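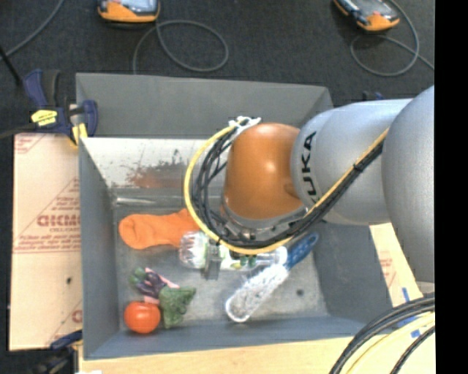 Household and Shop-Floor Chores: Frequently Asked Questions

Can a robot arm sort a mixed bin yet?

In part. Picking a single known item out of a bin is well established in industry. A bin that holds a sock, a plastic bottle, a scrubbing brush and a tomato is harder, as each calls for a different grip. The Muli program at Wunotwood studies mixed bins of this kind.

Why is a sock difficult?

Cloth has no fixed shape. The arm must choose a fold to pinch, and the fold may move when touched. Firm items with a clear outline are easier to plan for.

What about clear plastic?

Clear bottles remain a known weak point. Many depth cameras read through the plastic and report the surface behind it. A printed label helps.

How is the work tested?

Each method is given 600 picks. An item counts as picked when it has been lifted out of the bin and set down in the correct tray within 30 seconds. Dropped items are recorded as misses, including those picked up again on a second try.

Will the program sell a household robot?

No. Wunotwood does not make consumer products. Results are shared with partner workshops in Tinville, where the first use is expected to be the sorting of returned goods.

Are these machines safe to work beside?

Industrial arms require a risk assessment before anyone shares their workspace. Visitors must remain behind the marked line while an arm is powered.

Which chores are still out of reach?

Folding laundry at a useful speed, clearing a crowded sink and tidying an unfamiliar room. Demonstrations exist for all of these, but the program does not consider them ready for daily use.

Whom should I contact?

Questions about testing may be sent to Glykeria Tsolakis. Requests for visits are handled by Themis Sotiropoulos.

Last reviewed: June 2023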